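Otemthorpe Allotment Soil and Rainfall Records

Contents of this folder

plots.csv — one row per plot, with soil type, slope and the year it was last dug over
rain.csv — daily rainfall in millimetres from the gauge by the lower gate
ph.csv — soil acidity readings, 427 rows
notes.txt — remarks copied out of the old paper logbooks
CHANGES.txt — what was altered between versions

What it covers

The records come from the allotment site at Otemthorpe, on the north side of the old railway cutting. Acidity was tested every April and again after the main crop was lifted. Rainfall was read at eight in the morning and written against the day it was read, so a wet afternoon shows up on the following day's line. Keep this in mind if you join rain.csv to another source, as many weather stations do it the other way round.

Columns in ph.csv

plot — the plot number as painted on the post. Half plots carry an a or b.
date — year, month, day, with hyphens.
depth_cm — how deep the sample was taken. Blank means it was not written down.
ph — to one decimal place.
reader — initials of whoever did the test.
kit — "strip" or "meter".

Strip readings were judged by eye against a colour card and should not be trusted to better than half a point. The meter is a Traleck hand model. It was checked against buffer solution before each round, except for one spring round, which is marked "unchecked" in notes.txt.

Known problems

Plots 12 and 13 were merged and later split again along a different line. The rows before the merge use the old boundary.

The rain gauge was moved 19 metres uphill when the gate was widened. We have not adjusted the figures on either side of the move.

There are 301 rows with no depth. Most are from the logbooks kept by Digby Doolan, who sampled with a trowel and did not measure the hole. He thinks they were all shallow, but we left the column blank.

Some rain entries read "tr" for trace. Turn these into zero or drop them before adding up totals — a spreadsheet will treat them as text and may skip them without warning.

Using the files

All files are plain text in UTF-8, with commas between fields and a header line. Dates sort correctly as they stand. You may copy, change and share the records for any purpose, as long as you say where they came from and pass on the list of known problems.
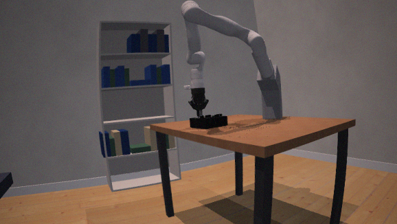
Compiled by Alina Barbu and Octavio Lozano
Last updated Jan 17, 2021

Changes in this version

Lime dressings have been moved out of notes.txt and into a new column, limed, in plots.csv. The values are yes, no and unknown. Amounts are not given, as few people weighed the bag.

Laurențiu Ursu read through the scanned logbooks again and corrected a run of sevens that had been typed as ones. The old values are kept in CHANGES.txt.

Corrections

Send corrections to the site office with the file name, the row as it stands and the row as you think it should be. If the change comes from a paper record, please say which book and page. Ramiro Tejada holds the originals and can look up an entry on request — allow a fortnight.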